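2023-04-14

Velis releases open practice guide for testing robot grippers in simulation

Guide sets out how to record, repeat and report simulated handling trials, and it is free for anyone to use

DARNSIDE – Velis today released the first full edition of its practice guide for simulated gripper testing, a plain-language set of rules for teams that try out robot handling tasks on a computer before they try them on a real cell. The guide runs to 11 chapters and can be downloaded, copied and adapted at no charge.

Simulated trials have become part of daily work for a lot of small automation teams, and we think that's great news. A team with two engineers and a decent computer can now run more trials overnight than a test bench could manage in a month. What has been missing is a shared way of writing those trials down. One team's "successful grasp" is another team's near miss, and results that can't be compared don't help anybody choose a gripper or sign off a cell.

"I've read test reports that gave a success rate to the decimal point and never said what counted as a success," said Detlef Reuter, who led the writing of the guide. "We wanted something an engineer could read over lunch and start using the same afternoon. I'm thrilled with how it came out."

A draft went out in February and drew 186 comments from integrators, teachers and safety assessors. Every comment has a written reply, published alongside the guide. The chapter on camera views changed the most. Readers at Ertürk pointed out that the draft assumed a flat, undistorted picture, while plenty of gripper-mounted cameras use very wide lenses. The new text asks teams to match the lens of the real camera, distortion and all, and to keep shadows and grain switched on in at least one full set of trials.

Girnbridge took on the pilot. Its team ran 1,000 simulated trials under the draft rules and then had a second group repeat them from the written record alone. Wherever the second group had to stop and ask a question, the wording was fixed. The section on start positions was rewritten twice!

What the guide asks for

1. Write the pass rule first. State what the gripper must do, how long it must hold, and what ends the trial. The rule is dated and may not be changed once trials begin.

2. Record the start state. Log the pose of the arm, the opening of the fingers and the position of the part. Save the random seed with them.

3. Keep the failures. Every trial in a planned set is reported, including those stopped early. A crash of the software is logged under its own heading.

4. Save the gripper's own view. Outside views look good in a slide deck, but the view over the fingers is the one that tells a reviewer where the part was. Keep the picture uncropped, with both fingertips showing.

A simulated wide-angle view with the block between the fingers:

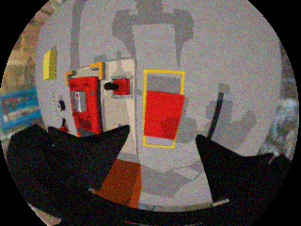

5. Say what the simulation leaves out. Cable drag, worn pads and dust are common gaps. List them on the first page of the report – a simulated result does not replace a risk assessment of the real machine.

Availability

The guide, the comment replies and a blank report form are available now from the Velis website. Teams are welcome to translate the text or trim it for classroom use, provided the pass rule and failure rules stay intact. Comments on this edition are open, and Velis is especially keen to hear from people working with soft or suction grippers, which get only a short chapter so far.

Press contact: Velis press office, Darnside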